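Chapter 9
Buying the Hand: Hand-Held Gripper Kits and What You Get for Your Money

When I started teaching this course I told everybody to build their own gripper. I was proud of mine. It took me most of July, it used 118 parts, and it fell apart in the hands of the first student who picked it up. So this chapter is about the other way to do it, which is to order a kit, open the box, and get on with the work you wanted to do in the first place!

Chapter 8 covered how a robot learns a grasp from a person's demonstrations. Here we look at the tool that person holds. By the end you should be able to read a seller's page for one of these kits and know which lines matter to you and which ones you can skip. You'll need a pencil for Section 9.3, and you'll want to have done the friction problems from Chapter 6 (sorry).

9.1 Two kits on one bench

I'll use two kits all the way through, the Skotberg and the Griderley. They're sold for the same job and they come apart very differently. The Skotberg arrives in one piece with the fingers already lined up. The Griderley comes as a flat tray of parts and a folded sheet of drawings, and my friend Esmaeil Tabrizi put ours together in 70 minutes with the radio on. I took an entire afternoon. Plan on something in between, and do the fingers last, whatever the sheet says.

Price is where most people start, and I'd like you to start somewhere else – with the pads. The pads are the only part of the kit that touches the world. Everything you learned about contact in Chapter 6 happens in that little bit of material at the tip, and it's the part that sellers say the least about. Ask what the covering is, how it's attached, and what a spare pair costs. Fallahi, the shop in Falbridge where I get most of my supplies, will sell you pads by themselves, and I wish every seller did.

9.2 The cup test

My first job for any new kit is a plain plastic cup. It's light, it's smooth, it gives a little when you squeeze, and it narrows toward the foot, so a careless grip tends to slide. Put it on a wooden table with a few ordinary things around it and go for the cup from low down, one finger on each side. 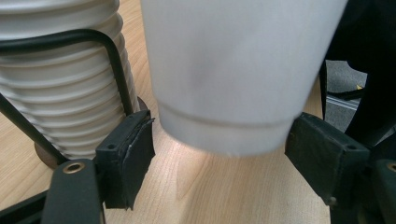

Go slowly the first few times. What you're feeling for is the moment the cup starts to push back, and how much travel the trigger has left when it does. With the Skotberg that moment is easy to find. On the Griderley I kept squeezing right past it, and Uldis Rimkutė, who has much lighter hands than I do, had no trouble at all. So try a kit yourself before you believe my opinion of it, or anyone's.

Now do the same thing with the pads turned slightly inward and write down what changes. Keep those notes handy, as we'll use them in Section 9.3 to work out how hard each finger has to press.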